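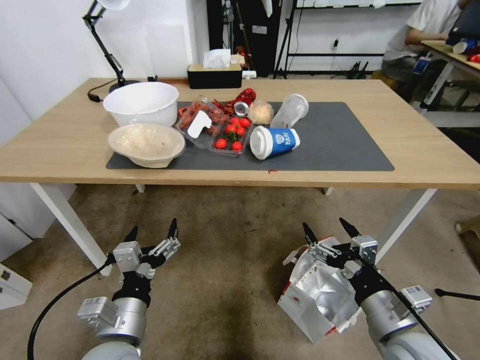 **Skelent** is a training method for two-armed robots that clear and pack mixed items from a table. It was developed at the Erkis laboratory and first described in a report dated May 11, 2025. The method splits a long task into short stages and trains one control policy on all of them, using the stage as an extra input.

## Background

Earlier work at Erkis used a single policy trained on whole recordings, start to finish. These policies handled the first object well but often lost their place later on. A common error was to let go of the bag while the other arm was still carrying something toward it. Another was to go back to a spot on the table that had already been cleared.

The Mirzaei planner, an older system that picks the next object from a list, avoided some of these errors. It needed a named model for every object, though, and it did poorly with soft packaging and clear plastic.

## Method

An operator controls both arms and works through the task at normal speed. The recording is then cut into stages by hand. Each stage has one of three labels: hold, reach or release. The two arms are labeled separately, so one arm can be in a hold stage while the other is reaching.

During training, the policy sees the head camera view, the joint positions and the current pair of labels. A small second network learns to predict when a label should change. At run time this network replaces the human labels.
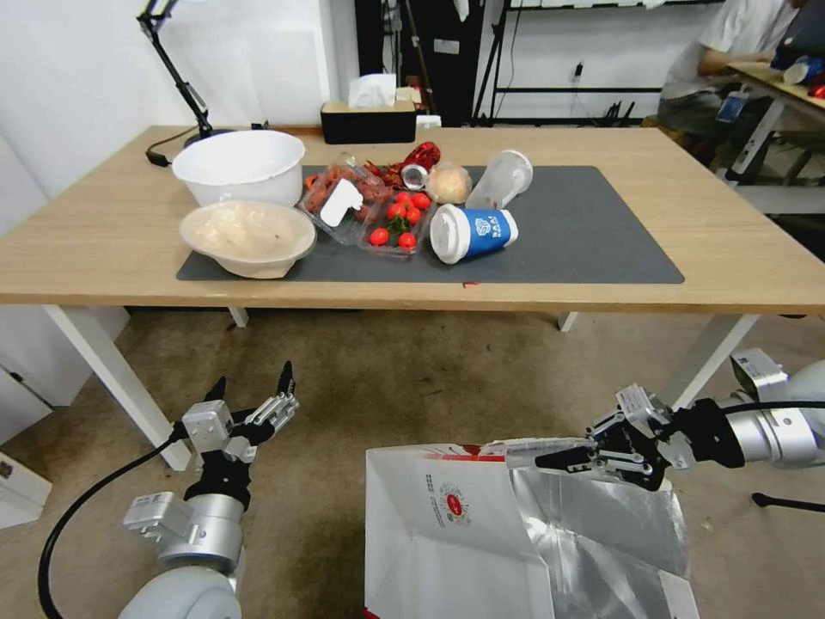
**What happens when the second network changes a label too early?** The arm starts its next stage, and the policy will usually return to the earlier one if the grip on the object is not confirmed within 30 camera updates.

## Training data

The published set, called Dadden, has 1,456 recordings. Table scenes in the set mix open food containers, drink cups and wrapped items, and a paper bag with a foil lining is used in many of them. Objects may be upright or on their sides. Lighting was left as it was in the room, and people working in the background were not removed from the video.
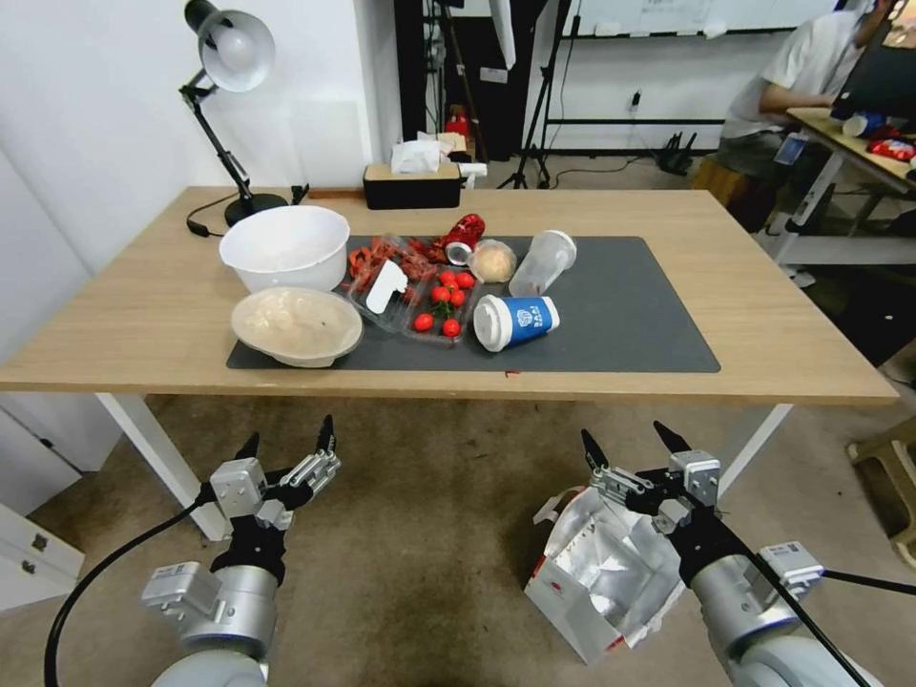
Érica Bastos has argued that hand labeling is the weak point of the method, as two people cutting the same recording will often place the hold stage differently. She suggested using gripper force to mark the cuts – a change the authors listed as future work.

## Results

Over 20 test runs per policy, Skelent dropped the bag less often than the single-policy version. The gain was smaller for items in open trays, where tilting remained a problem. Fast arm movement also made label prediction less reliable. 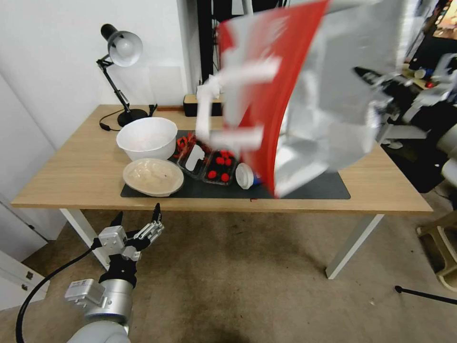
*Motion blur from a moving robotic arm above the table.*

A later revision, released in August, skips blurred views when predicting labels and keeps the last label instead. Cutting a recording by hand still takes longer than making it.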